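Repair Belongs in the Public Budget

By Mirjam Aerts, for the Ovedden Institute for Local Services

Public bodies are careful buyers and careless owners. A council may spend months choosing its office equipment, with tenders, scoring sheets and legal advice, and then give no further thought to it until the day it is replaced.

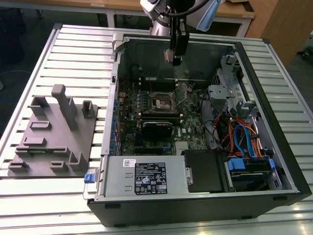

The usual replacement period in our district is 5 years. It was set for reasons of accounting, and it says very little about the condition of the equipment. A desktop computer used for letters and planning records does not wear out by the calendar. Where it does fail, the fault often lies in a single part, such as a fan, a drive or a power supply, and the part can be bought for far less than a new machine.

Last year the district withdrew 541 computers from its offices. Of these, 130 were passed to the stores at Amissah Road for inspection and the remainder went directly to a recycling contractor. We do not criticise the contractor, whose work is properly done. Our concern is that recycling was treated as the first choice when it ought to be the last.

Three objections are commonly raised. The first is the cost of labour, and it deserves a serious answer. Repair takes skilled time, and skilled time must be paid for. But the present budget sets the price of repair against one year's spending only, while the price of a new machine is spread across its whole life. Any comparison made on those terms will favour the purchase.

The second objection is security. Old software is a real risk, and machines that can no longer receive updates should leave the network. The third is staff morale, on which the evidence offered to us has been thin. My colleague Alistair Ritchie has argued that staff care more about prompt help than new equipment, and I share his view.

The Institute therefore asks that every future contract require spare parts and repair manuals to be available for the life of the goods, and that a fault be assessed within 24 hours of being reported. It also asks for a separate budget line for repair, which departments may not move into purchasing at the end of the year.

The draft budget returns to the council in December. Members should ask to see the repair figures before they vote on it.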